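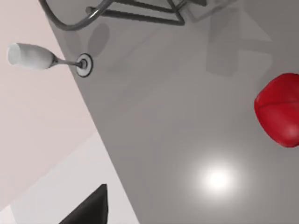 # Collecting demos for the flute task

The task is called flute-to-rack internally and it is the third one I've built for Limon, the simulated kitchen set I've been working on since spring. The policy gets a wrist camera view and the joint state, and it has to put a champagne flute on a wire rack. In the easy version the flute stands upright. In the version I spent August on, it starts on its side, in places a person would find annoying.

Placing the bowl out past the table edge, with only the foot end over the surface, is one of those starts. I added it on purpose. With the uniform sampler I had before, the flute nearly always landed well inside the table, and the trained policy learned one approach angle and used it for everything. Near the edge that angle is wrong. The finger closes on the stem from the side, the foot pivots, and the whole thing goes over.

## How the demos are recorded

I drive the arm by hand with a six-axis controller through Callo, my teleop script. An episode starts when the gripper first moves and ends when I press the pedal. Callo writes the camera stream, joint positions, gripper width and the object poses. The poses are for filtering only and the policy never gets them.

Target for this round was 800 episodes. I can do an hour before my inputs get sloppy, and the sloppiness shows up in the data as small corrections right before contact. The first model copied those corrections faithfully. It would stop above the stem, wiggle, and then grasp. I went back and dropped every episode with more than 3 reversals in the last stretch of the approach, which fixed most of it.

## Start states

The sampler now draws from 8 buckets, defined by flute heading and by how far the bowl hangs out past the table. Each bucket gets the same number of episodes. Before this I let the sampler run free and checked the histogram afterward, and the histogram was bad every time.

Two things to watch if you build something similar:

- Let the physics settle before you start recording. A flute spawned slightly above the surface will roll, and some of the edge starts roll right off. Callo steps the simulation for 2 seconds and rejects the start if the flute is still moving.
- Randomize the lights separately from the objects. My tabletop material is slightly glossy and the reflection is a strong feature in the wrist view. With a fixed light, the policy was using the bright spot as a landmark. I found this by moving the light and watching the success rate fall apart.

The clutter is also sampled, with one rule: nothing may spawn inside the volume the gripper sweeps between the flute and the rack. I may relax that later. At the moment I want grasp failures to be grasp failures.

## Where it stands

The inside-the-table buckets are full. The edge buckets are roughly half full, and they are slow going. A good part of my attempts end with the glass on the floor, and I delete those. I have considered keeping them with a failure label, but the training code has no use for one yet.

Next job is converting the set to the Droller format so I can train with the same config as the mug task. The converter assumes a constant frame rate and Callo drops a frame now and then, so I need to resample first. I'll start on that Friday.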